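4. Directional prints and the problem of up

4.1 Background

Anyone who has laid out a children's fabric knows the question of which way the ducks face. The trade calls a print "one-way" when every motif stands upright along the same edge and "tossed" when the motifs have been scattered at all angles, as if by a toddler with opinions. Manuals treat the choice as a matter of yardage: a one-way print wastes cloth, because pattern pieces can't be turned upside down to fit the gaps. What the choice does to the person looking at the cloth has received less attention, perhaps because the person looking is often eight months old and slow to return a questionnaire.

Heffernan's early work on nursery curtains proposed that adults find an upright for any print within a few moments and then defend it. We set out to test this on cloth that lies flat, where gravity offers no help and a giraffe has as much right to be sideways as anybody.

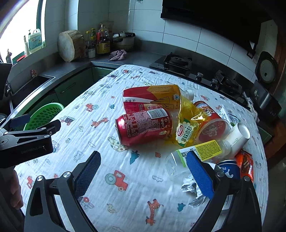 The choice of motif matters more than we expected when we planned the study. Some subjects have a strong upright and some hardly any: a tractor on its side has had an accident, while a ball on its side is a ball. Muslin prints for small children tend to mix the strong cases freely, so that orange-and-red tractors with teal wheels, spotted giraffes, outlined teddy bears and little ducks share one white cloth (Figure 1) with no agreement about scale. A duck may be the rival of a tractor. Our raters accepted this without complaint, and several were surprised when we raised it.

Figure 1. Mixed-motif print on crinkled white muslin.

4.2 Materials and raters

We drew our sample from the pattern books of two mills, Lamon and Zultberg, and from the private collection of Tomás Doherty, who kept everything and labeled almost none of it. Damaged pages were dropped, as were duplicates and one swatch that proved to be a napkin. The final set held 3,003 motifs. Each was coded for subject, outline and whether it had legs, wheels or neither. A snail caused the only lasting disagreement between the coders and was coded "neither" after lunch.

We recruited 60 raters, 25 of whom had cut or sewn fabric for pay. Each rater walked once around a table bearing a flat length of cloth, stopped where the print looked "right," and stayed there until we had marked the spot. Nothing was said about how long to take. One rater went to fetch a chair.
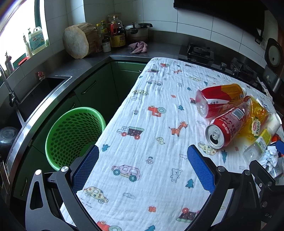
Trained raters stopped sooner, as predicted, and were less willing to move when asked whether they were sure. Untrained raters often made a second lap. Both groups favored the side from which the largest animal stood upright, even when most of the vehicles were then on their backs. We call this the animal rule, having failed to find a grander name that survived review. It held for the Lamon books and the Zultberg books alike, and broke down only for prints in which the animals were driving.

The longest sitting, at 175 minutes, came from a retired cutter who rejected all four sides and asked to see the selvage. She was right to ask. The selvage runs parallel to the warp and would have settled the matter for any one-way print, but ours had been trimmed off to fit the table. We have kept her data in the main analysis and her remarks in a separate file.

4.3 Limits

Our raters were all adults, and all of them stood. A child lying on the cloth sees a few motifs at close range and presumably has no view on the layout as a whole. Conneely's floor-level method could be adapted for this purpose, although it calls for a good deal of kneeling, and the present authors would prefer that somebody younger take it up.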